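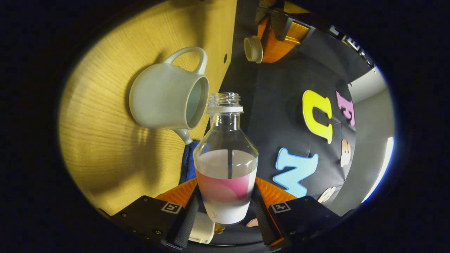

Kernell has put its hand-held gripper kit on general sale, and we have had one in the workshop since February. The kit is sold for recording kitchen and tabletop tasks by hand, so that a robot arm can be trained on them later. It costs $1,867 with the camera and $1,241 without.

The fingers are black plates held together with small screws, and each one has a square black-and-white marker on its upper face. The software uses the markers to work out how far the fingers are open. Textured strips run along the inner edges, and these do most of the work on smooth things such as clear plastic bottles. Thin plastic gives a little when you squeeze the trigger hard. Thomas Pace, who did most of our recording, found that a light pull was enough for anything up to a full pitcher.

We recorded 91 short runs before changing any parts. The strips showed some wear by then. Spare strips come in packs of 2 from Bomik, which also makes the charger.

Two complaints. The manual covers mounting the camera but says very little about setting the trigger tension, and the screws on our left finger needed tightening after the first few days. Kernell says a new manual is being written.

Orders placed by 7th March ship with a carrying case. Members who want to try our kit first should write to Svyatoslav Levchenko at the front desk. Loans are for one week.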